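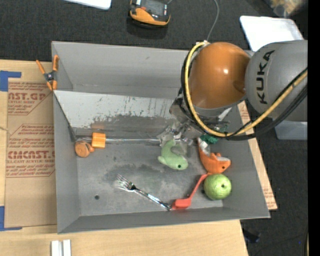 Hoi-yan Tseng has been redesigning small-business websites for 16 years, and in that time she has been asked to make the logo bigger by very nearly everyone. She no longer argues. "I make it bigger, I send it over, and then I ask them to find their own phone number. They can't, because the logo's sitting on it. Then we have a proper talk."

We met at her office above a dry cleaner's in Dudlow, where she runs a two-person studio called Clerkorum. The name means nothing. It was free, she says, and it was short enough to read out to a bank.

What I wanted to ask her about was page titles, the line of text that turns up in blue in search results and that most site owners have never knowingly written. Tseng has views. "Go and look at any twenty local firms. Half of them are called Home. You'd think it was a chain."

Her favourite case is Coste, a firm that sells garden gates. When she took the site on, it had 800 pages and every one of them had the same title, which was the company name followed by the word "welcome". The search engines had done what they do with that sort of thing and started making up titles of their own. One gate was listed under a line from the returns policy.

"The owner rang me in a state. He wanted to know who had written it. I had to tell him that he had — in 2 places."

The fix took her most of December. She wrote the titles for the main pages by hand and set up a pattern for the rest: what the gate is, what it's made of, how wide, and then the name of the shop at the end. There is no trick to it, she insists, and she gets slightly cross when clients go looking for one. Did it help? "People started ringing up about gates. Before that they mostly rang up about returns."

She is less patient with the tools that promise to do the job at the press of a button. Ollano, the one she tried last year, gave her eight titles for a single page about hinges, and six of them had the word "ultimate" in. "It's a hinge. I don't think anyone's looking for the ultimate one. They want the one that fits."

I asked what someone with no money and a free afternoon should do first. She thought about this for longer than I expected, then got up to shut the window against the steam.

"Search for your own business and read what comes up as if you'd never heard of it. Out loud, if there's nobody in. If you wouldn't click on it, write something you would click on. Keep it short or it gets chopped. And take out 'welcome'. They haven't come in yet."

Her own site, I noticed on the train home, has a page titled Untitled 2. I emailed to ask. She replied within the hour to say that it was on the list.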